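Sosholm Listening Shelf is a catalog of radio segments about children's book authors and illustrators - picture books mostly, with a fair number of chapter books and a handful of nursery rhyme collections that wandered in and made themselves at home. If you came looking for the audio itself, it lives with the stations. What we keep is the catalog: what was talked about, how long the talk ran, and which books came up along the way.

## What's in it

The catalog holds 323 segments. Most are interviews or short features of the kind that air between the news and the weather on a Sunday morning, and 148 of them have a full transcript we were able to check by ear. The rest have a summary, usually a paragraph or so, written by whoever listened first.

| File | What it holds |
|---|---|
| `segments.csv` | One row per segment, with title, station, length and topic |
| `books.csv` | Every book mentioned by name, linked back to its segment |
| `people.csv` | Authors, illustrators, translators and readers |
| `summaries/` | Plain text, one file per segment |
| `notes/` | Odds and ends, spelling decisions, things we argued over |

The `topic` column uses 14 labels. We started with far more and kept merging them, and I'm still a little sorry to have lost "hedgehogs and other small animals," which got folded into `animal_stories` along with the bears.

## How the segments were chosen

We wanted pieces where somebody talks about how a book got made, or what it was like to be read to from it, or why a certain drawing has stayed with them for years. A segment went in if it spent at least three minutes on a children's book or the person behind it. Passing mentions were left out, and so were book fair announcements and reviews of film versions, unless the book itself got a proper hearing (a few do, and those are lovely!).

The first batch came from the Hamdan collection, a set of listings from small community stations. The second came from the Dudell index, which is tidier but leans heavily toward picture books. You'll notice the join if you sort by `source`, because Hamdan writes out station names in full and Dudell likes short codes. I've left both as they were and put a lookup table in `notes/stations.txt`.

## Using it

Everything is UTF-8 with commas between fields and quotes around anything that needs them. A spreadsheet program will open the files happily, though please watch the `length` column, which some programs insist on reading as a time of day.

If you'd like to search from the command line, the small Tekasent script in `tools/` will do it:

```
python tools/tekasent.py --topic bedtime --has-transcript
```

It prints titles and segment numbers and very little else. Add `--books` and it will list the books mentioned in each one too, which can run long for the anthology episodes.

## Known gaps

- Poetry for children is thin. We know, and we'd love more of it.
- Translated books are sometimes listed under the English title and sometimes under the original. The `alt_title` column catches most of these - please don't count on it catching all.
- Illustrators are missing from some older rows, where the host only named the writer.
- Summaries vary in style quite a bit. Some are brisk, and a few wander off into the listener's own childhood. I've kept those, and I hope you enjoy them as much as I did.
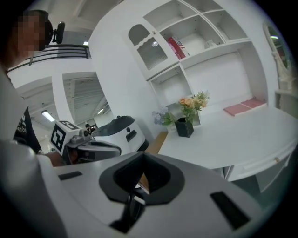
## Corrections and additions

Please open an issue with the segment number and the line you'd change. For a new segment, copy `notes/blank_row.csv`, fill in what you can, and leave the rest empty; a half-filled row is still very welcome. We go through the pile in May and again whenever it gets tall.

## License

The catalog and summaries may be shared and reused with credit to the Sosholm Listening Shelf. Recordings and transcripts belong to the stations that made them, so please ask them before copying anything beyond a short quotation.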